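Used Office Tower, Black, Full Size
Sold by Kosuditz, tested at our Cletmont shop
Listing updated October 26, 2020

We'll start with the word "refurbished," which we don't use. On most sites it means a wipe with a damp cloth and a new sticker. These are used desktops. They came out of offices, they have scuffs, and we price them that way.

What you get
Black tower with removable side panel
Graphics card
Hard drive
Power cord
No monitor, no keyboard, no mouse

Warranty: 21 days, parts only
Returns: unopened box or a fault we can repeat. You pay shipping one way.

About the "tool-free" case
The marketing for this style of case always makes it sound as if a child could rebuild it over breakfast. The blue parts are the ones you're meant to touch, and the drive latches do save time. We are less impressed by the claim that you'll never need a screwdriver. Keep one handy. Lay the tower on its side before you take the panel off, and put the panel somewhere flat, as the plastic tabs on the inner face don't like being stood on.

About the graphics card
It's long. Buyers ask if it makes this a gaming machine, and we have read listings from other sellers that say so. We won't. It drives a screen and it will play older games. If you want to swap in something bigger, check the power supply label first and measure twice. We don't take back cards that didn't fit.

About the "Lekita cleanup" upgrade
We tried the Lekita cable sleeves in July, on 13 towers. They look tidy. We measured no change in temperature, whatever the packet says, and they made the drive tray harder to get at. We still stock them for people who like them. The orange and blue cables are ugly and work fine.

Yao dust filters are a separate item. Same opinion.

Condition notes
Expect light scratches on the case and small stickers left on parts inside. We leave manufacturer labels on, including the Dell one on the power supply, so you can read the ratings yourself. 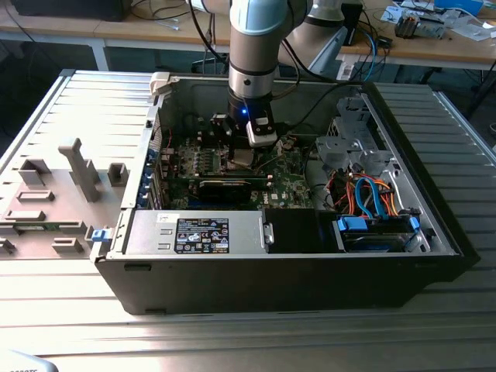 Pickup at Cletmont is free; shipping is figured at checkout, limit 2 towers per order.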